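4.2 Household water use and the longer dry spells

We turn now to the part of the study that took up most of our time in Rosomport, and which we enjoyed the most as well: the household records. As the earlier sections set out, rainfall on this stretch of coast has become harder to rely on, with the dry season starting sooner and the first good rains often falling in a rush over a few days. What that means at the level of a regional model is fairly well understood. What it means for a family with one tank, a vegetable patch and a shared standpipe at the bottom of the hill is much less so, and it was this second matter that we hoped to shed a little light on.

We enrolled 146 households, spread between the harbour flats and the two upland neighbourhoods of Mansour and Titano. Each was given a simple paper diary and asked to note the level of the tank in the evening, any water carried in from elsewhere, and anything unusual that had happened that day. The last column was left wide on purpose, and we are very glad it was, for people filled it with all sorts of things (a burst pipe, visiting cousins, a goat in the seedlings) that later helped us to make sense of otherwise puzzling numbers. After setting aside pages that were blank or too smudged to read, we had 3234 usable daily entries to work with.

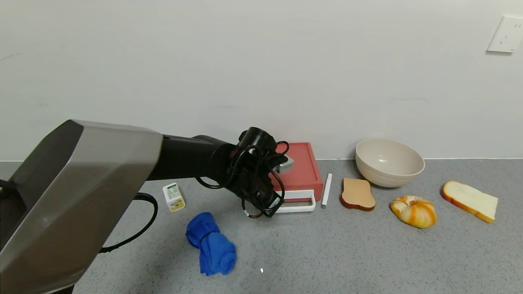
Figure 3

The most common tank size in the sample was 1000 litres, and it is worth pausing on how little that is once a household is drawing on it for cooking, washing and a garden all at once. On the harbour flats the piped supply usually made up the difference. In Mansour and Titano it often did not, as pressure in the upper mains drops away when demand below is high, and families there told us they had come to treat the tank as their main supply and the tap as a welcome extra. During the driest weeks of July, upland diaries mention carried water far more often than those from the flats, and the garden is nearly always the first thing to be given up. Several diary keepers wrote quite movingly about letting the tomatoes go so that the young fruit trees could be kept alive.

Storage behaviour changed too, and in ways we had not properly allowed for when we drew up the diary. Neighbours began pooling water, so that a falling level in one tank might simply mean that a full barrel had gone next door. We had treated each home as its own little system, and that was a mistake on our part. Where the notes made a transfer clear we entered it at both ends; where they did not, we left the figures as written and marked the entry as uncertain. Readers should bear this in mind when comparing single households, although we believe the neighbourhood totals are sound, as most of the sharing was between homes on the same lane.

A second wrinkle concerns the roofs themselves. Many of the older houses collect from only one side of the roof, with the gutter on the other side missing or long since rusted through, and so a brief heavy shower that ought to have filled a tank left it barely half full. We were invited to look over a good number of these gutters, often with tea to follow, and came away persuaded that modest repairs deserve a place in any local adaptation plan alongside the larger reservoir works that tend to attract the funding.
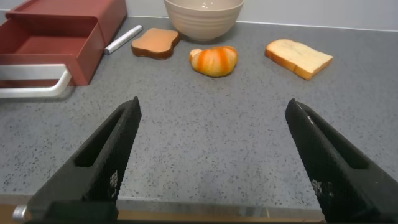

Would larger tanks alone be enough to carry upland households through a longer dry season?

Larger tanks would help, but only where there is roof and gutter enough to fill them before the rains stop. In the upland homes with one working gutter, the tank was seldom full when the dry weather set in, and a bigger one would mostly have held more air. We would suggest mending the gutters first and adding storage afterward, with some attention to the shared tanks that neighbours in Titano already favour.

We return to costs in Section 5, where the household results are set beside the rainfall projections for the wider coast.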